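Home | Projects | Student Work | Contact

Print this page | E-mail this page

Filed under: Student Reports, Consumer Studies

Does Anybody Bend Down? Snack Buying and Shelf Height at the Plenton Campus Store

by Radomir Nikolaidis

My project began with a bad back. In April I pulled something while moving a couch, and for two weeks I bought only what sat between my waist and my chin. My diet got worse and more expensive. I wanted to know if other shoppers with working spines behaved the same way.

The manager at Plenton let me stand near the snack aisle with a clipboard, provided I didn't look like I worked there. I still got asked where the batteries were. Over eight evenings I noted the first 100 people who took a snack off a shelf, which shelf it came from, and whether they checked a price. I left out anyone from my dorm, as they had begun waving.

Of the 100, only 24 took something from the lowest shelf. Very few people checked a price at any height, and the ones who did mostly bought the thing anyway. One man crouched, read a label for a long time, stood up and left with gum.

My advisor pointed out that the store puts its slower sellers low down to begin with, so I may have measured the manager's opinion of snacks. This is a fair point and I would have enjoyed it more before the eight evenings. A better version would swap the products between shelves halfway through. I asked. The manager said no in a friendly way.

I had also planned to compare Plenton with the bigger Firgate store across town, but the bus takes 40 minutes and their manager never wrote back. The written survey I left at the register got three replies, one of them a drawing.

Tall cans and chip bags share the lower shelf in a display like this one.
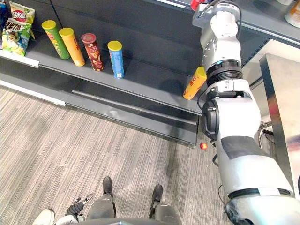

What I Would Do Differently

Ask for two stores early, bring a stool, and lift with the knees.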